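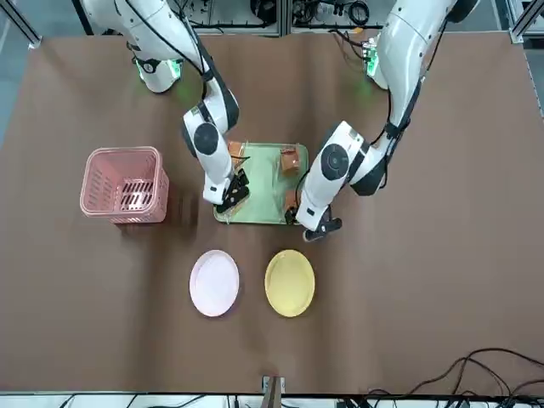
Departamento de Design de Interiores e Luz Doméstica · Grupo de Objetos Decorativos

Figura 2. Mesa coberta com uma folha castanha grande, com tabuleiro verde-claro.

Resultados e discussão: a sombra como ornamento

Chegamos à parte do trabalho que mais nos entusiasmou! As lanternas de mesa com corpo perfurado costumam ser escolhidas na loja, apagadas e sob luz forte, e é em casa, à noite, que o padrão recortado passa para as paredes. O nosso interesse era saber quanto desse desenho chega de facto à parede e de que depende a sua nitidez. Comparámos sete lanternas, todas com o mesmo tipo de fonte LED de tom quente, colocadas à mesma distância de uma parede branca mate e observadas ao fim de 20 minutos de funcionamento, já com os participantes habituados à penumbra.

O primeiro resultado é muito claro. A dimensão da fonte pesa mais na nitidez da sombra do que a finura do recorte. No modelo Horkus, de perfuração bastante miúda, um LED pequeno e sem difusor desenhou na parede uma renda de contornos limpos, que vários participantes compararam a folhagem (um deles pediu para ficar mais um pouco na sala, só a olhar). Com um difusor opalino sobre a mesma fonte, os recortes vizinhos fundiram-se e restou uma mancha suave, agradável mas sem desenho. O modelo Sullo, de aberturas largas, suportou bem a mudança: perdeu a aresta viva e manteve a composição inteira.

A cor interior do corpo revelou-se uma surpresa deliciosa. Partíamos do princípio de que o acabamento por dentro teria pouco efeito, e no modelo Lund, dourado no interior, as reflexões secundárias encheram as zonas escuras da projeção com um tom de mel que reduziu o contraste. Os participantes gostaram imenso! Nas respostas abertas surgem repetidamente palavras como «aconchego» e «lareira», ao passo que o interior preto do Brikach, com o contraste mais alto do conjunto, foi descrito como «teatral» e, numa ocasião, «bonito para uma festa, cansativo para jantar».

Estas duas reações ajudam a ler as preferências globais. Para acompanhar uma refeição foram escolhidas as projeções esbatidas; para um corredor ou um recanto de passagem, as nítidas. A altura também conta: pousada no chão, a mesma lanterna estica o padrão pela parede acima e alguns motivos florais tornam-se quase irreconhecíveis, efeito que as fotografias de catálogo raramente deixam adivinhar.

Há limites a assinalar. Trabalhámos só com paredes lisas e claras, e um reboco rugoso ou uma cor saturada alterariam sem dúvida as apreciações. As lanternas suspensas ficaram de fora, já que a oscilação introduz um movimento que merece um estudo próprio, e que gostaríamos muito de fazer.
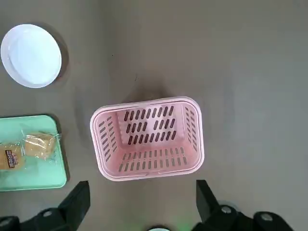 Uma lanterna de recorte fino precisa de uma lâmpada mais potente para projetar bem o desenho?

A potência tem pouca influência na nitidez. O que a melhora é uma fonte pequena e sem difusor, numa divisão com pouca luz de fundo; uma lâmpada mais forte torna a projeção mais clara, mas deixa os contornos tão esbatidos como estavam.

Esta observação tem consequências práticas para quem desenha os corpos perfurados. Vale a pena ensaiar o recorte com a fonte definitiva logo na primeira maqueta, ainda em cartolina, e avaliar a parede ao mesmo tempo que o objeto. Nos nossos ensaios, pequenas alterações na posição da fonte bastaram para transformar por completo o desenho projetado.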